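Subject: Re: [truvham-list] open day at Iltia – worth the drive?

Sorry for the slow answer, back to back stuff since I got home. Writing this on the train so no promises on spelling.

On 26 September 2023, a list member wrote:
> Did anyone from here make it to the Iltia open day in Trivcombe?
> I had a seat booked and had to give it up. We are trying to decide
> whether to ask them for a private demo before we spend anything.
> Mainly want to know: is it real table work or a slide show with one
> canned move at the end? And did they say anything about how much
> data they needed? Last time I asked I got a brochure.
> Any notes welcome, even rough ones.

I went. Rough notes is what you get.

Short version – yes, ask for the demo. Mostly real table work. Slides first, 40 minutes of them, which was too long, but then they let us stand at the tables and after that it was fine. There were 28 of us signed in and only 2 tables going so a fair bit of shuffling and looking over shoulders. Get there early and stand at the side, not the back. I was at the back for the first half and saw mostly jackets.

The table I spent my time at was the serving one. Bottles, tray, plate, that kind of thing. 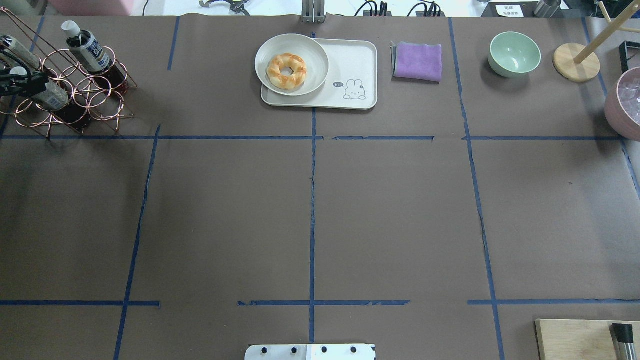 Layout was what I wanted to ask about, because our own bench drifts all over the place between sessions and then we argue about whether a bad run was the arm or us. They keep it low tech. Brown paper down, blue masking tape in a grid, and the tape isn't even that straight, which cheered me up no end. Bottles go in the wire rack in the corner, the tray with the bunny on it stays up top with the plate and the bread ring, folded purple cloth next to it. I asked if the grid was for the cameras and the answer was no, it's for the people resetting the table. Each task sheet says which square a thing starts in. We could do that tomorow for the price of a roll of tape.

Data question. The number they gave for the serving set was 1,426 recorded runs, all on the one table. I asked how many of those got thrown out and did not get a straight answer, so if you do get the private demo please push on that one. I also asked how many different people did the recording. "A few." Hm.
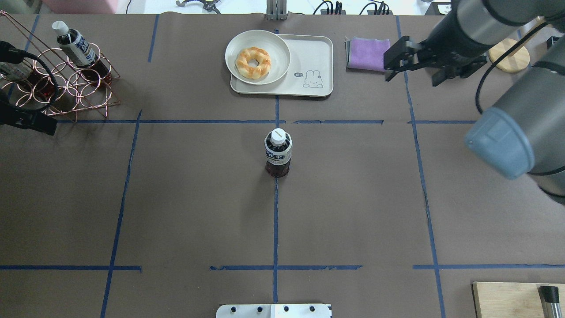
The other thing I'd push on is recovery. What happens when a grasp slips, does it retry by itself or does somebody step in. On the day they had a person at the stop button the whole time, which fair enough with visitors leaning in, but it makes it hard to judge. Somebody asked for a repeat with the start position moved over one square and they did agree to it, so credit for that. Slower on the repeat, in my opinion, though I wasnt timing it.

Software side I can't help much. It's all running on Nasution and they assumed everybody in the room knew it. I don't, not well. There was a handout with the setup steps on the back, I'll scan mine when I find it – it's in the coat or it's in the car. If someone here has used Nasution with a different arm I'd like to hear how painful that was.

Practical bits:

Parking is round the back, the front lot is for the unit next door and they do come out and tell you.
Badge desk wants the booking email, printed or on the phone.
No filming during the slides, fine at the tables.
Coffee yes, lunch no. Place across the road does sandwiches.

They are planning another one in June but the private visits are before that, and from what I heard they'll do those for small groups. If there's enough of us in the Truvham area we could go in together and bring our own objects. I would love to see what it does with one of our awful soft pouches. Reply on list if you're up for it, not to me direct, my inbox is a mess.

Also whoever left a gray scarf on the chair by the door, the front desk has it.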